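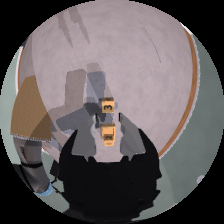 Grallby: the limited edition Blu-ray

£39 including UK postage
Region free, 1,000 copies, hand-numbered
In stock, posted from Hillholm

Hello, and thanks for clicking through! I'm Jocelyn Carrier, I wrote and directed Grallby, and I'm also the person who'll be putting your copy in its padded envelope, so if the address label is wonky you know who to write to.

We've had the film on the festival rounds for a while now and the question I got asked most in the bar afterwards (after "was that a real eel?") was when people could own it. Well, now you can. I've wanted to make one of these since I was fourteen and spending my paper round money on horror discs with three commentaries on them, and I've gone a bit overboard. I'm not sorry.

What's the film?

Grallby is a folk horror about a drowned village and the two sisters who inherit the only house still above the waterline. The elder one wants to sell it. The younger one has started hearing the church bell, and so has the estate agent. It's slow for the first half hour and then it very much isn't. If you like your horror damp, English and a bit rude, I think we'll get on.

We shot it in and around Hillholm over one miserable April, mostly at night, with a crew small enough to fit in two vans. The rain in the causeway sequence is real rain. The rain in the kitchen is a hosepipe and my brother-in-law on a stepladder, and if you turn the sound up on the commentary you'll hear me owning up to it.

What's on the disc

The film, 100 minutes, in the festival cut. There was a shorter version that a few of you saw online with the boathouse scene missing, and I never liked it, so the boathouse is back where it belongs.

Commentary by me and our editor. We recorded it in one go in her spare room with a packet of ginger nuts, which I've tried to keep the crunching out of.

The Bell Under Grallby, a making-of. I'd meant it to be ten minutes long and it ended up nearly as long as an episode of proper telly. There's a lot about the miniature church in it, how we built it, sank it, fished it out and then had to sink it again when the steeple came off in the wrong direction.

Tian, my first short. It's the one about the lighthouse keeper's radio. The sound is rough and I'd light it completely differently now, but people keep asking for it and I'd be a coward to leave it off.

Deleted scenes, with optional grumbling from me over the top.

Trailer, teaser, and the very silly crew video from the last night.

English subtitles on everything, including the commentary. A friend of mine is deaf and has been moaning for years that extras never get captioned, and she's right, so ours are.

What's in the box

A hard slipcase with new artwork, a reversible sleeve (festival poster on the other side, for those of you who like the one with the hand), and a booklet with my shooting diary, some of the storyboards and a piece on the music. The storyboards are by me and I can't draw. You'll see a lot of potatoes with arms.

There's also a fold-out map of the village as it was before the flood. The map has something hidden on it. I've said too much already!

Technical bits

Blu-ray, 1080p, one disc
Picture ratio 2.39:1
Sound: 5.1 surround and stereo
All regions, so it'll play on any Blu-ray player
Rated 18, and we do mean it

I did get asked about a 4K version. We finished the film in 2K and I'd only be charging you extra for a bigger number on the spine, so I've left that alone. No DVD this time either, I'm afraid. Minimum orders are a killer for something our size.

The Warkico bundle

Warkico, who did the score, have pressed the soundtrack on bottle-green vinyl and we're selling the two together for as long as their stock lasts. Pick "disc and record" from the drop-down and the price will update. The record comes in its own mailer, so don't panic if one parcel turns up before the other. Side two is mostly the bell. Play it loud with the lights off, and maybe warn the neighbours.

Ordering and postage

Orders that reach me before noon go out the same day, anything later goes in the next post office run. Overseas is fine, you'll see the postage at the checkout, but any customs charge at your end is yours to pay. One thing I can't do is save particular numbers. Lots of people want 13 and it went to my mum.

If your copy arrives damaged, send me a snap of the corner or the disc or whatever's got bashed, and I'll swap it. If you've changed your mind, post it back still sealed inside the usual fourteen days and you'll get your money back.

1,328 people were on the mailing list when I last looked, and there are only 1,000 of these, so you can do the sums. When they've gone I may do a plain edition without the slipcase and the map. I haven't decided, and I'd want a lie down first.

Want it signed? Tick the box. Want something rude written in it? Put it in the order notes and I'll see what I can do.

Add to basket
Disc only, £39
Disc and record, see drop-down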